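3. Demonstration Procedure

Demonstrations for the Urness project were recorded by Areti Vlachopoulos and Orestis Kourkoulas through remote control of a single arm. Each operator completed a practice block of 100 episodes, which was excluded from the training set. A further 900 episodes were retained -- all at the same table, with the objects rearranged between trials. 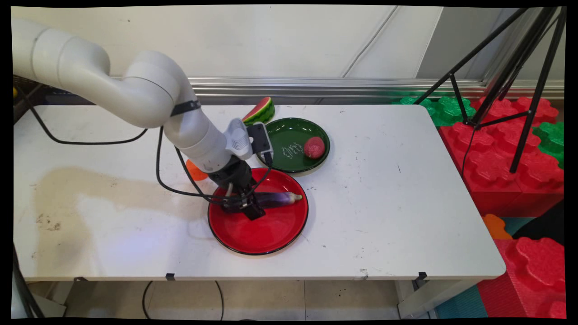

Figure 4. Gripper positioned over the eggplant on the red plate; green plate behind.

Episodes in which the operator released an object outside the target plate were labelled as failures and stored separately. There were 161 of these. Grasp colour cues were not analysed at this stage.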